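## 5. Failure analysis: loss of gripper communication

The main results in Section 4 leave out episodes that ended in a hardware stop. We treat those episodes here, as they were the most common reason for a trial at the Plurstead site to end early, and as one of them involved contact between the arm and a fixed appliance.

### 5.1 What was recorded

Over the full collection we ran 1,032 episodes of the tabletop kitchen task. In 88 of them the gripper controller stopped answering before the episode was complete. The arm controller and the gripper controller are separate units in our setup. The arm talks to the workstation over its own network link, and the gripper is driven by a Dusent serial board through a thin cable that runs outside the arm. When the serial link drops, the gripper holds its last commanded opening. The arm keeps moving.

This last point is the safety problem. Our software assumed that a missing gripper reading was a late reading, and filled the gap with the last known value. The policy was then acting on a finger position that could be several steps old. In most of the 88 episodes the result was harmless: the arm reached for an object, failed to close on it and backed off. In seven episodes the fingers were open wider than the policy believed, and the outside of a finger touched something it was not meant to touch. Six of these contacts were with loose objects. The seventh was with the toaster oven, and the operator pressed the emergency stop.

### 5.2 Work area

The objects and the oven share one table, and the space between them is small compared with the width of the open gripper. Figure 6 shows the work area in ordinary use, from overhead (a) and from the wrist (b). In (a) the gripper is over the green colander with one finger angled toward the base of the oven, and the gripper cable lies in a wide loop over the lower part of the table.

**Figure 6(a).** Overhead view during an episode.
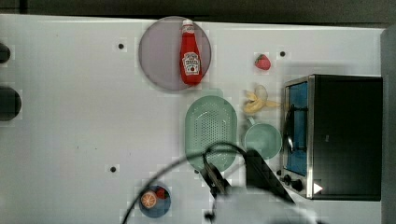

The cable was installed with a generous amount of slack so that the wrist could turn through its full range without pulling on the connector. We did not clip it to the arm. The first version of the setup had clips, and they were taken off in August when one of them worked loose and jammed against a wrist joint. Removing them solved that problem and, we now believe, led to this one. A free loop moves with its own weight whenever the arm changes direction. It can drag on the table or on objects, and each pull is passed back to the connector at the gripper.

The board reports a link error only after it has failed to get a reply for 300 ms. Shorter gaps do not appear in its log at all. For this reason we first took the fault for a software timing problem and spent several days looking in the wrong place. The Fokimix logger, which records every message on the workstation side, did show the short gaps, but its default view averages them out and we had not changed the default.

### 5.3 Finding the cause

Harish Mishra went through the raw logs by hand for the 88 stopped episodes and for 200 completed ones. Short gaps were present in both groups. They were more frequent in the stopped episodes, and they tended to come just after the wrist had turned sharply or the arm had reversed direction while low over the table. Gaps were rare when the arm was raised, even at higher speed. Network load and processor load showed no clear relation to the gaps in either group.

We then repeated the motion with no policy running. The arm was driven along a fixed path near the table surface, first with the cable hanging free and then with an operator holding the slack up and away from the table. With the cable free, the link dropped on most passes. With the slack held up, it did not drop. Swapping the serial board for a spare made no difference. Swapping the cable delayed the first drop, but by the end of the afternoon the new cable was behaving like the old one. On opening the gripper housing we found that the connector had no strain relief and that its locking tab had worn smooth.

We do not claim that cable movement explains every stop. In four of the 88 episodes the arm was almost still when the link was lost, and we have no explanation for those.

### 5.4 Why the policy did not recover

A second question is why the policy, which receives images as well as joint readings, did not notice that the fingers were in the wrong position. Both fingers can be seen from the wrist, so the information is there in principle. Figure 6(b) was taken on the same table. The plate with the ketchup bottle is on the left, and the two fingers fill much of the lower part of the view with a wide gap between them.

**Figure 6(b).** View from the wrist camera. 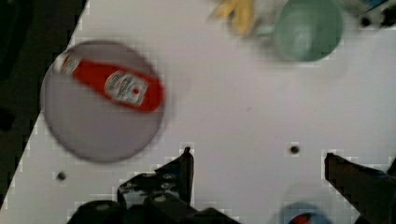

We tested this on recorded data by replacing the gripper reading with a wrong value and leaving the images as they were. The predicted action followed the wrong value in nearly every case. The policy had learned to trust the number, which is reasonable given that the number was correct in almost all of the training data. Training on episodes where the reading was hidden at random made the policy less dependent on it. It also made grasping slower, and we did not keep that change for the main results.

The camera at the wrist is also of limited use for detecting the cable itself. Much of the slack is behind the camera in normal working poses, and a loop low over the table is easier to see from overhead. The overhead stream was recorded but was not an input to the policy during this part of the study.

### 5.5 Changes made

We made four changes before collecting any further data.

1. The gripper cable now runs through a fabric sleeve along the arm, with one short loop at the wrist - long enough for the full turn, too short to reach the table.
2. A strain relief bracket was added at the gripper connector, and the connector is replaced when the tab shows wear.
3. A missing gripper reading is no longer filled in. After two missed readings in a row the arm slows, and after five it stops and waits for the operator.
4. Every episode file now carries the raw gap record from Fokimix beside the averaged one.

After these changes we ran 300 episodes with the same objects and the same policy. The link was lost in two of them. The arm stopped as intended both times, and no contact with the oven was recorded. The new stop rule has a cost: it also halts the arm for short gaps that would have cleared without help, and the operators found this tiresome during long sessions. We have kept the rule as it is.

The same wiring layout was used on the second arm, which the team calls Nugroho. That arm had shown no stops at all, but its logs contained the same short gaps. It was fitted with the sleeve and bracket on the following Wednesday, and its earlier episodes were checked again for stale gripper readings before being included in the training set.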